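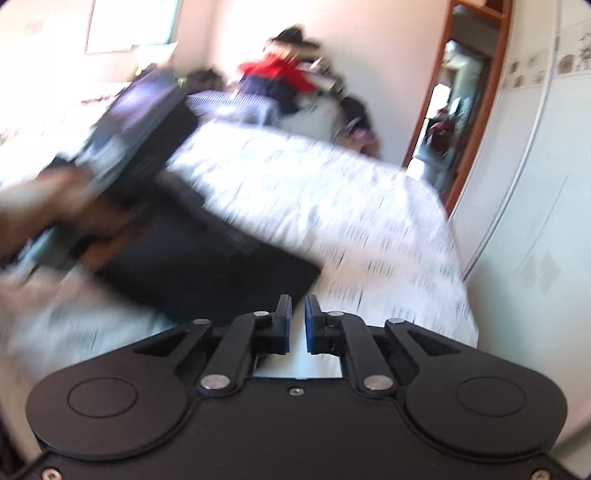

Last changed: February, by Kamrul Gazi

# Malter -- bedroom cloth set and kit plan

Malter is a set of hand-held gripper recordings made in ordinary bedrooms. This README covers the recordings and the equipment budget that goes with them, which we keep in one place so that anyone asking for more kit can see what the present kit produced.

## Contents

- 1,949 recordings, each with a short text note
- 259 of these are marked `hold` and should not be used for training until they have been looked at again
- `kit/plan.csv`, the purchase plan described below
- `kit/spares.csv`, what is on the shelf in Noiphan

The work is cloth on beds: laying flat, folding, lifting a corner. Rooms are left as they are found. Expect clothes and bags in view, windows that are too bright, mirrors and glass doors. Fast hand movement blurs badly in some recordings. We have left those in, with `blur` in the note.

## What we run now

Five hand-held grippers, all bought through Grinico in one order. Two go out to each site and the fifth stays with Gunther Hellwig for testing. Finger pads are treated as a consumable and are budgeted separately from the grippers.
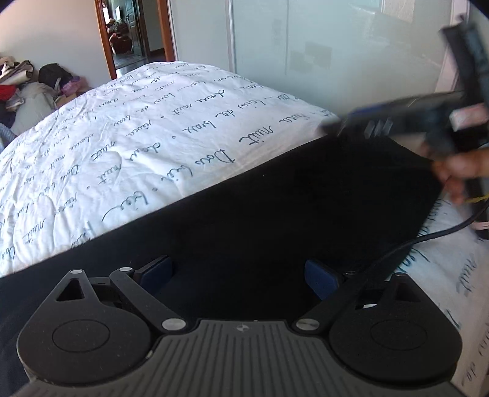
Dark cloth on a patterned duvet, one corner raised. Jaws open.

Patterned bedding is worth having. Plain white sheets were over-represented in the first batch and Leilani Rosenthal asked for print, stripes and lettering in the second. The cost is small next to the rest of the plan, and bedding can be borrowed from the household if they agree to it in writing.

## Purchase plan

In order of priority:

1. Finger pads. Buy 1,000 in one go. Smaller orders have twice arrived in a different shade of blue, and a colour change in the middle of a set means more checking.
2. Pivot pins and screws, one full set per gripper.
3. Cables. Longer ones for bedrooms, where the only free socket tends to be behind the wardrobe. Budget two per gripper.
4. Two further grippers. Only if the second site goes ahead.
5. Hard cases. The present ones are fine for car journeys and no good for trains.

Reginald Kasprzak has asked for a fixed arm to replay the recordings on. It is not in this year's plan. A quote from Kistus is in `kit/quotes`, and it leaves out the mount, delivery and the safety check, so please don't use the bottom line as the price of the whole thing.

## Budget notes

- Enter prices without VAT. The sheet adds it.
- Repairs come out of the running budget. Replacements come out of capital -- ask Arlo Sorensen if you can't tell which one you have.
- Storage is its own line. It was left out last time and we overspent on drives.
- Household payments are not equipment and don't belong in `plan.csv`.

## Known problems

Mirrors and glass panels sometimes show other parts of the room. Check them before release, along with anything readable on labels or fabric. Room names in the oldest notes do not match the folder names; Kamrul has a lookup table and will merge it when the held recordings are done.

Requests for kit go to Gunther with the line number from `plan.csv`. Requests for access to the recordings go to Leilani.

Filed under: Data cards / Equipment and budgets

Recently updated

- Malter: how to write a recording note
- Noiphan store: booking kit in and out
- Kistus arm quote, open questions
- Finger pad wear log
- Consent form for households, plain English version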